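Reading time: 1 min

Re: Gripper budget for the Tostbridge homes work

> Can we get by with 4 hand-held units, or should we wait for the Lurberg quote?

I'd go for 7! Zervas wants 625 each and Fasuletti 780, and I'd happily take the cheaper ones and put the difference into spare finger pads.
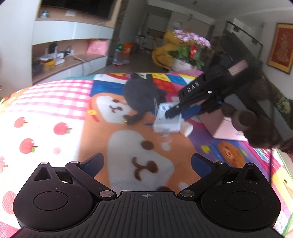
Pads first, then, and please let's budget for two units per collector from May. Homes are where this gets fun: a plush toy and a package on a cartoon-print blanket, with two grippers sharing the space. I'd love a line for soft props too.

Comments

Does the 625 include cables?

Count me in for 7. Spare pads go fast here.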